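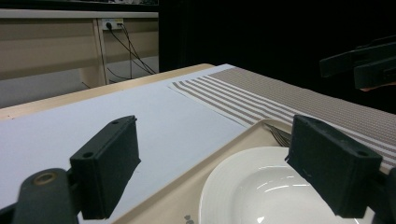 Werkstattbuch, 4. Dezember 2023

Heute nur Perzeption, am Regler nichts geändert. Offen war seit letzter Woche die Frage, warum die Segmentierung beim Tischabräumen auf den Sequenzen der Handgreifer so viel schlechter läuft als auf den alten Aufnahmen vom Stativ. Ich habe mir die Masken einzeln angesehen, immer zusammen mit dem Rohbild. Das Tablett wird sauber gefunden, der Teller darauf fast nie vollständig. Auf der glänzenden Innenfläche liegen helle Reflexe, und genau dort zerfällt die Maske in Streifen. Dazu verdeckt der rechte Finger einen Teil des Tellers, der untere Bildrand schneidet noch etwas weg, und für den Ellipsenfit bleibt dann zu wenig Rand. Die Gabel hinter dem Finger bekommt eine Maske, wenn auch eine kurze: Zinken ja, Griff nein.

Maskierung der eigenen Finger: Wir verwenden immer noch die feste Schablone aus dem Juni. Die passt für geöffnete Finger, beim Schließen wandert die Kontur heraus und es bleiben dunkle Ränder stehen, die der Detektor als Objekt meldet. Habe die Schablone durch eine ersetzt, die aus der Öffnungsweite berechnet wird. Code liegt im Zweig fingermaske im Monent-Repo. Öffnungsweite kommt mit 60 Hz, die Bilder langsamer, also wird auf den Bildzeitstempel interpoliert. Vorher wurde einfach der letzte Wert genommen. Beim schnellen Zufahren sieht man den Unterschied deutlich.

Zweiter Greifer im Bild: Der dunkle Greifer rechts oben vor dem schwarzen Hintergrund hebt sich kaum ab. Die Schablone gilt natürlich nur für die eigenen Finger. Für den anderen projiziere ich jetzt das Modell über die relative Pose ins Bild und nehme die Hülle plus 2 Pixel Rand. Das steht und fällt mit der Pose. Liegt sie daneben, wird ein Stück Tischset mit ausmaskiert, das ist zu verschmerzen. Schlimmer ist der umgekehrte Fall, wenn eine Backe übrig bleibt und als Besteck durchgeht.

Tischebene: RANSAC hat auf dem Streifenmuster des Tischsets wieder eine leicht gekippte Ebene geliefert. Vermutung: Die Stereotiefe verrutscht um eine Streifenbreite, weil sich die Streifen wiederholen. Testweise nur Punkte außerhalb des Sets zugelassen, danach war die Ebene stabil. Das große weiße Blatt links hilft dabei wenig, da ist zu wenig Textur. Brauchbare Punkte kommen hauptsächlich von Kanten. Die Ausschlussmaske war heute von Hand gezeichnet, das muss noch automatisch gehen.

Lauf über den Satz Brumbridge, 130 Sequenzen, alte und neue Version mit denselben Gewichten. Tellermaske besser, aber noch nicht gut. Falsche Objekte am Fingerrand praktisch weg. Zwei Sequenzen sind mit einem Fehler ausgestiegen, beide Male fehlte die Öffnungsweite am Anfang der Aufzeichnung. Fange ich jetzt ab: ohne Wert wird die offene Schablone genommen und eine Warnung ins Log geschrieben. Beide nachgerechnet, laufen durch.

Nebenbei gefunden: Der Planer von Tiwari erwartet die Tablettpose in der Mitte der Grundfläche, wir liefern die Mitte der Oberkante. Ist bisher nicht aufgefallen, weil im Greifskript ein Offset von Hand eingetragen war. Den Offset habe ich stehen lassen und im Code kommentiert. Bitte nicht löschen, bevor die Schnittstelle umgestellt ist, sonst fahren die Finger zu tief an.

Offen:
Ausschlussmaske für gemusterte Unterlagen aus der Segmentierung ableiten
Ellipsenfit mit teilverdecktem Rand, eventuell Radius aus dem Objektkatalog vorgeben
Reflexe: Belichtung kürzer probieren, vorher klären, ob dann die dunklen Greiferteile noch Kontur haben
Zeitstempel der Öffnungsweite beim Start der Aufzeichnung prüfen, gehört eigentlich in den Recorder
Gleicher Lauf auf Plarncombe, der Satz ist noch nicht fertig kopiert

Zweig ist gepusht, noch nicht gemergt. Die Konfiguration vom Vergleichslauf liegt neben den Logs.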